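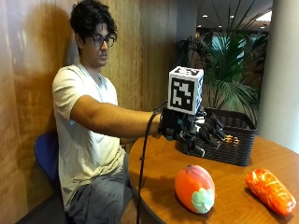
Lekota Jisel round table, 14 months in

I bought the Jisel from Lekota after a long stretch of eating dinner off my lap, and I still like it a lot! Putting it together took me 2 hours (the leg bolts are fiddly, so have your own wrench handy — the one in the bag is junk). The top has held up well. One pale ring from a coffee mug, my fault, and it mostly came out with a dab of Flundard wax.

My one real gripe is the wobble. If you lean hard on one side you feel it, and I have to retighten the bolts every couple of months. It seats four if everybody's friendly, three if there's a big salad bowl involved.

I looked at the Vorkulmont too, and it's prettier, but the base kept catching my feet in the store. Would I buy the Jisel again? Yep, though I'd go for the darker finish.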